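タスクボードの遠隔操作デモを収録する手順

双腕をリーダーアームで動かし、トグルスイッチの操作を教示データとして記録する手順です。収録ソフトはClorkilexを使います。接続と原点合わせは済んでいるものとします。

1. ボードを作業台の中央付近に置きます。持ち手は左側です。
2. 左右のグリッパーをボードの上まで下ろします。左は中央のモジュール、右は緑のノブの上が待機位置です。
3. 記録を開始し、左の指先をゆっくりトグルスイッチに当てます。
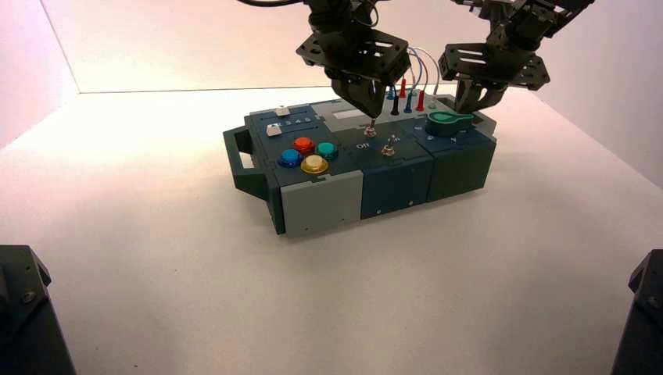
図1 左グリッパーの指先をトグルスイッチに当てたところ

レバーは先端に近い側を押します。根元を押すと指先が滑りやすくなります。プローブの配線が左腕のそばを通るため、手首を大きく回さないでください。

右腕を使わない間も、リーダー側から手を離さないこと。離すと自重で下がり、その動きも記録に残ります。

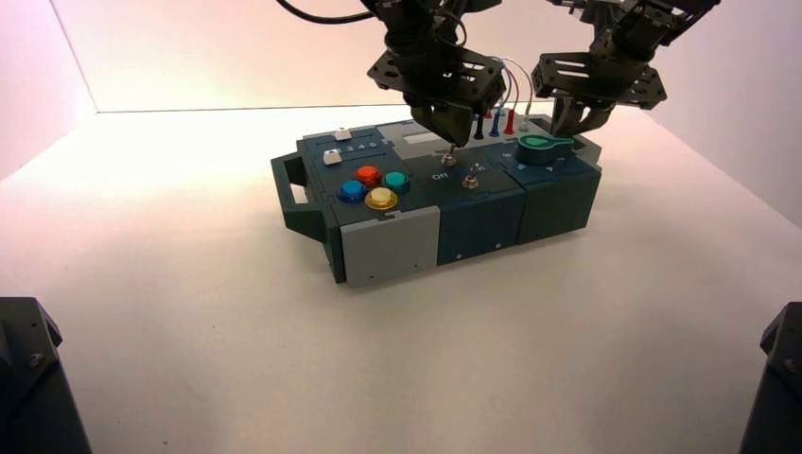
図2 左はトグルスイッチのすぐ近く、右は緑のノブの上

4. スイッチを倒したら指先を少し浮かせ、3秒静止してから記録を止めます。
5. 再生して確認します。ボードがずれた回は削除し、置き直して撮り直します。

1セットは5回です。セットの間にボードの向きを少し変えておくと、学習後に位置ずれの影響を受けにくくなります。保存名の付け方はJerome Tanのメモに合わせてください。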